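Vokham bench notes, March
Hand-held gripper pair, cloth folding setup

Good session today, the best one since we got the second hand unit back. Writing it down while I still remember which screw was which.

Started at 8:30 with the left unit. It had been dropping its grip on thin fabric all last week, mostly on hems, and I had been blaming the finger pads. Swapped the pads, no change. Swapped them back, no change again. Then Maricel Maglaya picked it up, squeezed the trigger twice and said the travel felt short. She was right! The return spring had walked off its post and was sitting against the inside of the handle, so the fingers stopped closing a little early. On a thick towel you would never notice. On a shirt hem it's the whole job.

Put the spring back, added a dab of the thick grease (the Stelmakh tub, second shelf, not the clear stuff) and closed it up. The handle screws go in finger tight first, then a quarter turn. Don't go past that. The plastic bosses are already tired on this one and I don't want to print another shell this month.

Encoder check after reassembly: fully open to fully closed, 400 counts, same number going back. Before the fix it was stopping at 123 short of that and I had been reading it as a calibration drift. So all those offset files I made last week can go. I've moved them to the folder called old_offsets and will delete them when I'm sure. Please don't load them.

Calibration order that worked, for whoever does it next:

Power the unit on with the fingers open and leave it alone until the light settles.
Zero it open. Then close on nothing, hold, and save.
Close on the 2 mm shim and check that the reading repeats. I did it 5 times and got the same value every time, which made me very happy.
Do the other hand. Don't copy the values across, they are not twins.
Only then start the log.

Floor setup. Moved the folding work down onto the floor cloth and I like it a lot better than the table. More room to pull a sleeve out straight, and no table edge to catch the bar on. The cloth does creep when you drag a heavy garment, so pull it flat between runs. We should try tape under the corners, though Maricel thinks the tape will pucker it and make the wrinkles worse. Will test on the Skudolgate roll first, we have plenty of that.

Tracking was the other nice surprise. I expected more dropouts near the wall, with so little on it to lock on to, and got hardly any. Two short ones in the whole morning, both when I turned my wrist all the way over and hid the front of the unit behind my own arm. Easy to avoid once you know — keep the elbow low and turn from the shoulder. It feels silly for ten minutes and then it feels normal.

Straps: the black one on the left unit had stretched. I took it in one notch and the rattle went away. Check it before each run, same as the labels. If a label starts to lift, replace it and write the new one in the same red pen so the log sheet still matches.

Afternoon was all folding. Sleeves in, sides to the middle, bottom up. The dark garments are harder than the pale ones, the seams vanish and you end up going by feel. I had the best luck pinching just inside the hem and lifting a little before moving sideways. Straight sideways pulls bunch everything up, and then you spend the next minute smoothing it out again.

Still open:
Right unit clicks near full close. Might be the same spring post starting to go. Open it up before it gets worse.
Plosirlow firmware note says to re-zero after a battery swap. We haven't been doing that. Try with and without and compare.
Ask Maricel where the short hex key went.

Batteries are on the charger, left one first, the right one still had plenty when I stopped. Tomorrow I want to start with the right unit straight away, spring out, post measured, before anybody gets tempted to do just one more shirt.
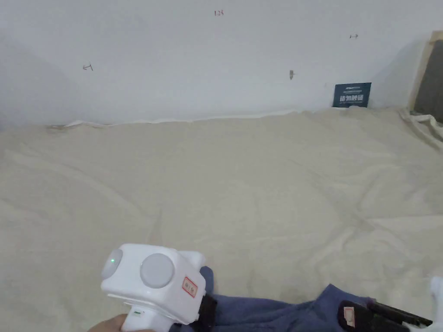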